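Apinya Boonchu says goodbye to the Botby breakfast show and hello to an evening of her own

For immediate release – October

Hi, it's me, Apinya. My manager usually writes these, but I asked if I could do this one myself, so please forgive the length and any exclamation marks that slip through.

I'm leaving Wake Up With Botby at the end of the month. I know some of you had already guessed, going by my inbox! I've read every theory. No, I'm not having a baby, I haven't fallen out with anybody on the couch, and I'm not moving to a farm (although whoever came up with that one had put real thought into the goats).

What I'm doing is starting a new late-evening talk show called Zendance. It will stream on Shek, with new episodes going up at 9 p.m., and I'll be hosting and producing. I've wanted to do this for years. Morning television is wonderful but you get four minutes with a guest, and one of those goes to the weather. On Zendance every guest gets the full hour, and at the end they have to teach me a dance. Any dance. It can be one they learned at a wedding. I'm a terrible dancer, my mother will confirm this to any reporter who calls, and she has asked me to say that she is available for calls.

The name came from a typo in a text message and we never managed to come up with anything better.

We tried the idea out over the summer with a small live run at the Destonetti, which holds 1,000 people if you count the balcony. I thought we'd fill the front rows with cousins. We ended up selling 2,971 tickets over the whole run, and on the last night a woman in the balcony shouted out a better question than any of mine, so I've hired her as a researcher. She starts with us this month.

A few of you have asked whether I'll be talking about my private life on the new show. A little, when it comes up. I've always kept my family off my social pages and that stays the same, so please don't expect the kids to wander on set. My sister did agree to come on for the second episode, but only if she gets to pick the dance.

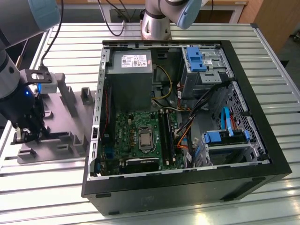

My last morning on the Botby couch will be a normal show, with no montage, because I've begged them for no montage. I cry easily and the makeup team has suffered enough. After that I get a short break before we record, and I plan to sleep past 4 a.m. and go to the movies in the afternoon like a teenager. My producers say I should use the time to get used to talking about myself in interviews, which I find much harder than asking the questions. I feel like a computer tower lying on its side with the panel off, yellow wires looping all over and the processor sitting there with no cooler on it. Ask me things anyway! I'll get better at it.

Tickets for the first two recordings at the Destonetti go on sale later in October, 2,000 in all, through the theater's box office and the Shek app. There's a limit of 2 per person. If you came in the summer you'll get an email a day early, so check your junk folder.

Press who'd like an interview, a seat at a recording or a chat with my mother can write to the Zendance press desk at Shek. I'm free most afternoons. Please don't call before ten – I've waited a long time to be able to say that.

Apinya Boonchu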